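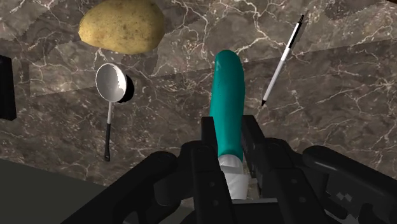
The kitchen worktop has become the most argued-over surface in the British home, and I blame the brochures. Medlow's latest runs to 30 pages and contains the word "timeless" on a good many of them, usually beside something that will look like this decade by the end of the next one. Dark stone is the favourite at the moment, greyish-brown with thin white veins running off in every direction, the sort of slab on which a plain potato starts to look as though it has been styled. I like it well enough. I am less sure I like it at £887 a metre.

That was the price I was given at the Zestano showroom one afternoon in April, before cutting, before fitting and before the hole for the sink, which is charged as an extra, as if some customers might choose to do without. The salesman told me it was an investment. I asked what it would fetch when I came to sell it and he offered me a coffee.

Investment is a strange word for something glued to a cupboard. Estate agents will say that buyers fall for kitchens, and perhaps they do, but buyers also rip them out. Radu Iordache has fitted worktops for most of his working life and takes away nearly as many as he puts in. "Five years old, nothing wrong with it," he said of one he had just carried to a skip in two pieces. "They wanted it lighter." The people before them, he remembered, had wanted it darker.

Then there is the care. Real marble is soft, as stone goes, and lemon juice will mark it. So will vinegar, wine and most of what makes dinner worth eating. The usual answer is a sealer, and the usual sealer in the showrooms I visited is Dranero, sold in a bottle small enough to lose in a handbag. The leaflet promises "lasting protection" and then, further down, suggests another coat when needed. A sealer helps with stains. It won't stop acid dulling the polish, and I had to ask twice before anyone would say so.

Ketill Ásgeirsdóttir, who designs kitchens and has talked several clients out of marble, thinks the trouble starts with the photographs. "People bring me a picture of a kitchen where no one has made toast," she told me. Her own worktop is beech, scorched near the hob and black round the taps. She sands it when she can be bothered – she last bothered 2 winters ago – and has no plans to replace it.

The trade has an answer to all this, naturally, and it is the printed lookalike. Pal, the cheapest range I saw, copies the veins on to laminate and does it rather well from the doorway. Up close the pattern repeats. I stood there for a while deciding whether I minded, and went home to my old white one with the knife marks in it.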